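Mervyn Lockwood came to Sidumora in July, after many years of repairing sewing machines at Heitmann. Now he looks after a single cell, the one with two arms that folds T-shirts, and he speaks of it like a gardener speaks of a difficult tree.

"People think that the arms are the hard part," he says. "For me it is the fingers. If the two fingers do not close evenly, the cloth slips at one corner and the whole fold is crooked."

Every morning he begins with the table. He wipes it, lays one shirt flat and checks how the light falls on it. After that he closes each gripper and looks at the tips from the wrist camera. The small screws inside the fingers are his main worry. He tightens them by hand, never with a power tool, and writes the date in a paper notebook. The last entry is from 28th September.

I asked him how long a set of fingertips lives. "The manual says 3,000 cycles," he answers. "My last set was finished after 1,754. It was thick cotton -- very hard on the tips." He keeps 6 spare pairs from Tular in a drawer, and he does not like to see fewer.

The cables were another lesson. In his first weeks he wanted to tie everything together neatly, but then each repair began with cutting ties. Today he leaves more slack than the drawing shows, and he puts a label at both ends.

Does he miss the sewing machines? He thinks a little. "A sewing machine tells you with the sound when it is not well. With this one I must look. So I look a lot."
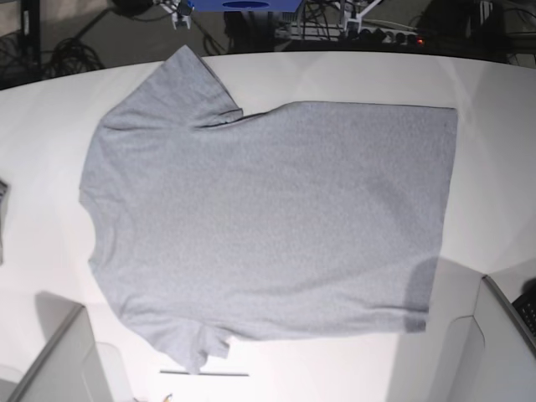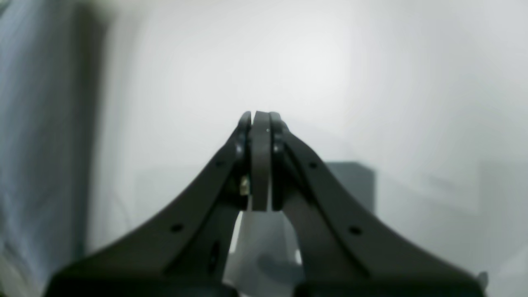
The folding cell at Sidumora: a gray T-shirt on the table (first picture) and a gripper with its fingers closed (second picture).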